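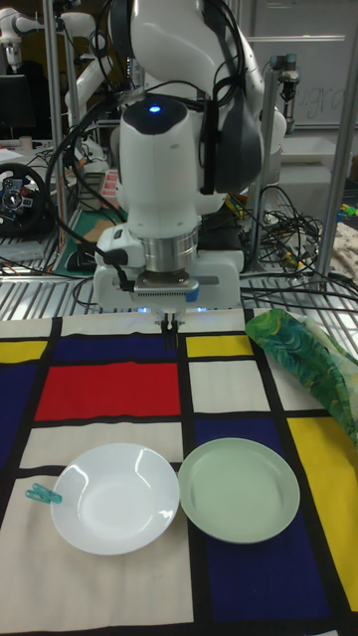

How far ahead should you book a table for a big family dinner?
Three weeks is what I go by for anything over eight people, and longer if you want a Sunday lunch.

I learned that one when I tried to get 16 of us into a place in Sirncombe with five days' notice (my mother-in-law's birthday, no pressure!). We ended up on two tables at opposite ends of the room, waving at each other over the bread. So now I do it properly, and this is how it goes.

Step 1. Get a real head count
Ask everybody for a yes or a no by a set day. Maybes go down as a yes. Restaurants are usually fine with one or two people dropping out, but squeezing in two extra chairs on the night is a whole other story. Ask about allergies in the same message or you'll be chasing people twice.

Step 2. Call, don't click
Most online booking forms stop at six or eight. Phone in the middle of the afternoon, when lunch is done and dinner hasn't started — you'll get someone with time to talk. I called Ekholm at 3:30 and the woman on the phone went through the whole menu with me, including which starters work for sharing and which ones really don't.

Step 3. Ask these things before you say yes
Will we all be at one table?
Is there a set menu for groups, and can the kids order off the regular one?
Is there a deposit, and when do we lose it?
Do you add the tip to the bill?
Can I bring a cake, and do you charge to cut it?

That last one caught me out at MacKinnon. Lovely food, the best short rib I've had in ages, but there was a cake charge per person that I hadn't asked about. It came to $73. For cutting a cake I baked myself!

Step 4. Sort the food out early
With a big group I get everyone to pick their main course a few days before. I put it all in one list by seat and email it over. Starters I order for the table: a couple of big platters, some bread, olives, one hot thing. People share, they chat, and you're not waiting on the cousin who can't decide between soup and shrimp.
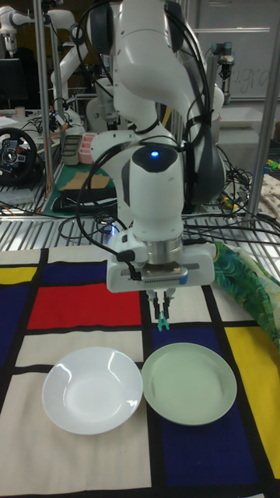

Two plates, side by side.

Step 5. Settle the money before dessert
Decide who's paying long before anybody sits down. Our last dinner came to over $800 with wine, and that's a horrible thing to split at 11 at night with half the family putting on coats. I collect a flat amount from each household the week before and pay with one card. Anything left goes toward the tip.

Step 6. Confirm the day before
A quick call is plenty. Repeat the time, the number and the allergies. When I did this with Gadinar they had us down for six people instead of twelve, and they fixed it while I was still on the phone. Ask them to have the high chairs out already too, if you need any.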